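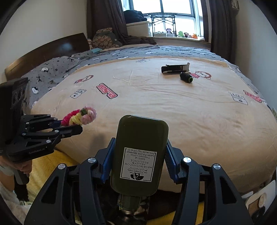 Show me the bedroom, not the stage

December, evening. By the Casta opinion page

Search Casta Type and press enter

Writing this on the train back from Gorkden so excuse the state of it. Flolel open day. Went because it cost £5 and I had the afternoon, and because I've been rude about robot demos in here before and thought I should go and be rude in person.

Quick version: best one I've been to. No robot walked on. Nothing waved.

What they had was people holding grippers. One in each hand, black things with jointed fingers, and you pick stuff up with them the way you'd use kitchen tongs, only slower and with more swearing. The handling gets recorded and goes into teaching a machine later on. And the place to do it was a bedroom. Big bed, plush cream blanket with cartoon monkey faces on it, cuddly toys along the windowsill, clothes piled on a storage bin. Somebody's sort of room.

So. A bottle of Origins treatment lotion, upside down, blue finger pads squeezing it either side. In the other gripper a fluffy pipe-cleaner flower, pink and yellow. I watched that pair for longer than I've watched any keynote. Think about what your own hand does there. The bottle is smooth plastic with rounded shoulders and wants a proper squeeze. The flower wants next to none. Two hands, two completely different pressures, and below them a soft blanket that gives as soon as you lean on it. You do this every morning half asleep.

Then my turn. Fifteen minutes, and I was useless. Couldn't judge the squeeze at all. You lose all the feeling in your fingertips and have to go by eye, and my eye was always a bit late. Sent the bottle rolling more than once. The flower I bent. Sorry.

Now the opinion bit, as I'm supposed to have one.

I think the stage demo does harm. Went to the Wong show in spring, big hall, dry ice I think, an arm that put a cube on another cube to music. People clapped. I clapped! Came home knowing nothing. Was the cube always in that spot? Had they had 32 goes at it before the doors opened? No idea and no way to ask, and the next morning everybody I know was talking as if the washing up was sorted. It isn't. Then in a year it still isn't and the same people decide the whole thing was a con. Neither is right and the dry ice is to blame for both.

Whereas stand by a bed and watch a person, a clever adult person, take three tries to get hold of a chenille flower properly, and you come away with a fair idea of the distance left. Quite a long way. But I could see where the road was, if that makes sense. Cubes don't teach you that. Houses are full of bottles and fluff and creased bedding.

There's a case against and I'll put it, quickly, we're nearly at the junction. It's dull. Really dull for some, there was a family behind me who left for the café very early on. And it does make me uneasy, bedrooms. Windowsills with toys on. I asked how they go about choosing rooms and who gets to see the recordings, and the answer was polite and a bit thin. I'd want that written down, on the wall, big letters, before I let anyone in to film my duvet. Flolel should do that by the next one and I'll be checking.

Also the work itself. Picking up, putting down, picking up. My wrists were sore after my go and I'd not done a shift of it. If houses ever do get a machine that can fetch the lotion, it'll be built on hours and hours of this, and I hope the people doing the hours are paid decently and thanked somewhere. Didn't get a straight answer on pay ethier. Ran out of time, mine not theirs.

Still. More of these please. Smaller, slower, let people have a go and be bad at it. Charge the fiver. Put some chairs out, there were roughly none. And if you run the other kind, with the lights and the cube, would it kill you to leave the failures in? I'd beleive the good bits more.

Sign at the door said they're doing kitchens next. I'll go. Taking my own gloves this time, and a sandwich, the café was shut by the time I got out.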